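Wednesday, December 18, 2024
By Zhiqiang Hou

Storing skis and paddles on a garage wall

Find the studs first and mark them in pencil. A pair of skis is light, but a wet paddle bag hung beside them adds up, and plasterboard alone won't hold it for long. Set the upper hooks 300 mm below the ceiling.
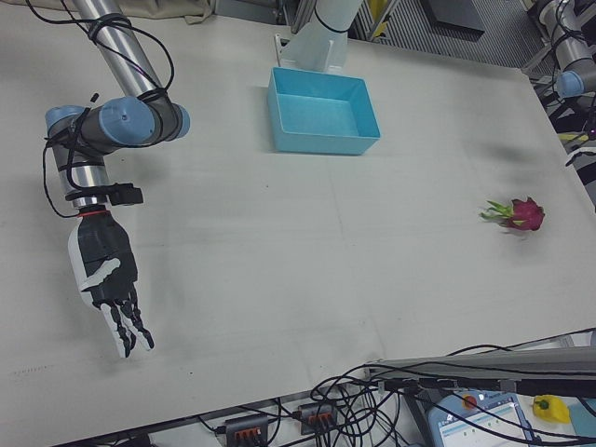
Drill pilot holes before driving the screws, and stop when the head is snug. Over-tightening cracks the plastic on the cheaper Stalleo hooks – the metal ones are fine.

Hang skis tips up, bases together, with a strap at the middle. Wipe the edges dry before they go up.

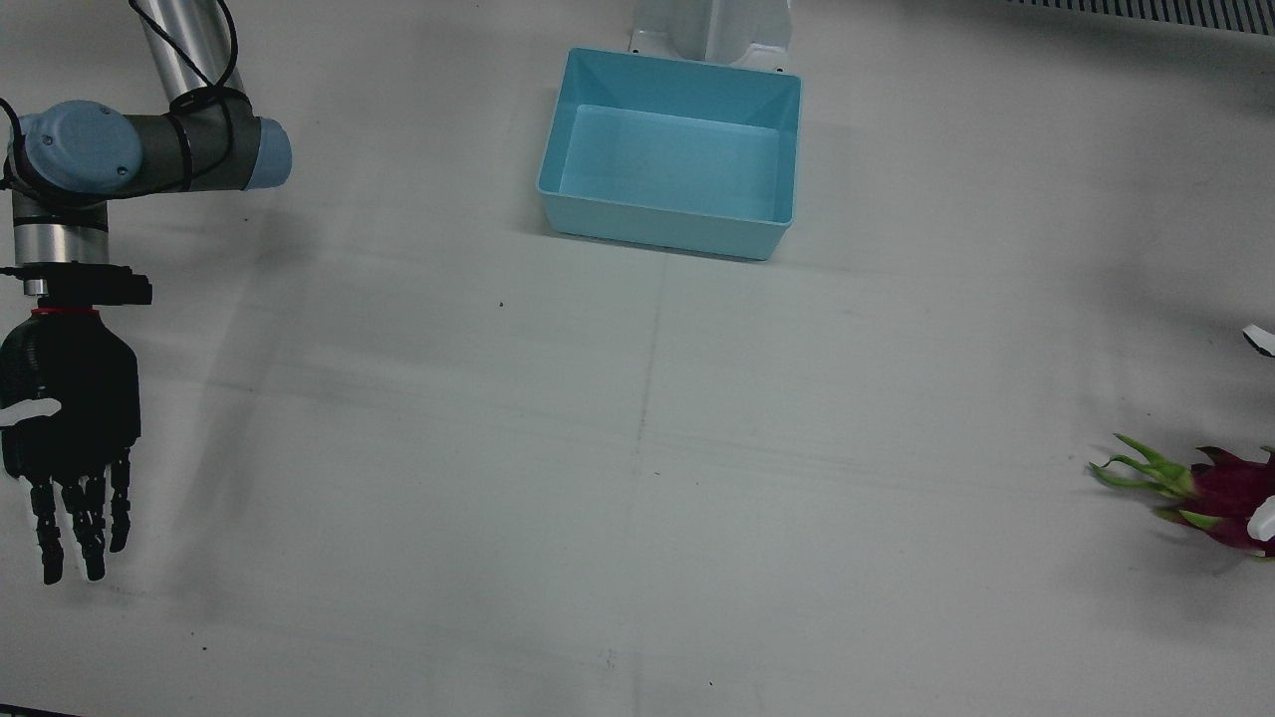
Paddles can lie flat across two hooks spaced 800 mm apart. Keep them out of direct sun in August.

Get our tips by email. Unsubscribe any time.

Comments

Surora: Does this work on block walls?

Bălan: Yes, with masonry plugs. Mine have been up two winters.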